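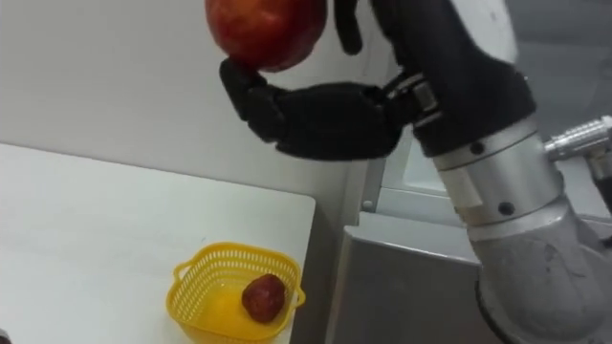

A red apple in a black robotic hand

Home Projects Old Drives Tapes Contact

So the box from Ornthorpe finally got opened last night, and I am so happy I could shout. Some of you will remember me going on about it back in November: a carton of old backup tapes from my aunt's print shop, stored in her attic since the shop closed. She wanted one thing off them, the newsletter she used to put together for the choir, and I said sure, how hard can it be (ha).

There were 44 tapes. Most had labels, and most of the labels said "backup." One said "backup good." I started with that one, obviously.

The first problem was the drive. Mine would load a tape, think for a bit, and spit it straight back out. I cleaned the heads twice and got the same thing. Then I took the cover off and found the rubber pinch roller had gone to goo, a sticky black ring of the stuff that gets all over your fingers and won't come off with soap. If you have an old tape drive on a shelf, go and look at the roller before you put anything you care about into it!

Ourania Margaritis sent me a replacement cut from silicone tubing, and it fit on the first try. I used a sacrificial tape to test it, one I'd filled with junk files myself, and read it end to end 4 times before I let any of my aunt's near the machine. 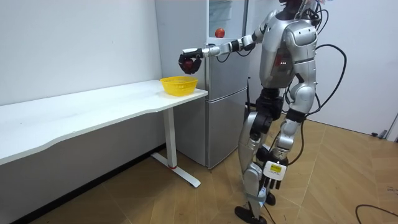 5 min read

Next came the software. The shop had used a backup program called Jitalo, and I could find almost nothing written down about how it packed its files. What I did have was a raw dump of the tape, so I opened it in a hex editor and started scrolling. I love this part. You go past screen after screen of nonsense and then suddenly there's a file name, plain as day, and then another one.

The catalog sits at the end of the tape, and every entry is the same length, so once I'd worked out where the names and sizes lived I could write a little script to pull everything apart. It's ugly and it has my swearing in the comments, but it works. I named it Roleo. I'll put it up once I've tidied it, and if you have Jitalo tapes of your own, please write to me, I would love to try it on something that isn't a print shop.

"Backup good" gave me a bit over 1,000 files. Price lists, wedding invitations, a menu for a place called Cifuentes that my aunt says did the best lamb in town. And the newsletters! The layout files need a program I don't have, but the text comes out clean, with all the accents where they should be. I read her one over the phone and she corrected a comma.

Two tapes so far have bad spots. On the first I got everything back by letting the tape sit in the room for a day and then winding it all the way forward and back before reading. The second is being stubborn, and I have it set aside with a sticky note on it.

The rest get done in the evenings, a couple at a time, with a head cleaning in between. Next up is one labeled "misc do not use," and I can't wait.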